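Which Hand Is Better?

Hi, I'm Gareth, and I get to play with robot hands all day! A robot hand is called a gripper. Most of mine have just 2 fingers, and you'd be amazed what they can do at a dinner table.

I try them out in a computer world first – if a plate falls there, I don't have to sweep.
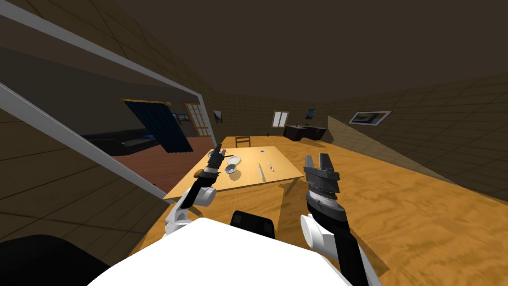 Skinny fingers are great for small stuff like spoons. Big square fingers are stronger, but they bump into things (mine knock bowls over all the time). My friend Keith likes the big ones. I like the skinny ones, so we argue a lot!

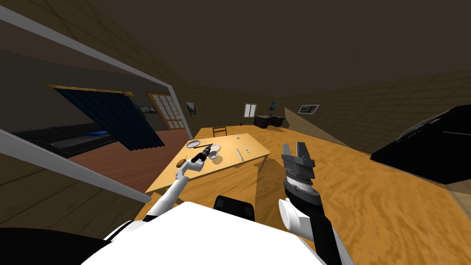

Page last changed: 2026-06-20

Want to try it yourself? Pick up a spoon with two pencils, then with two rulers. Which was easier?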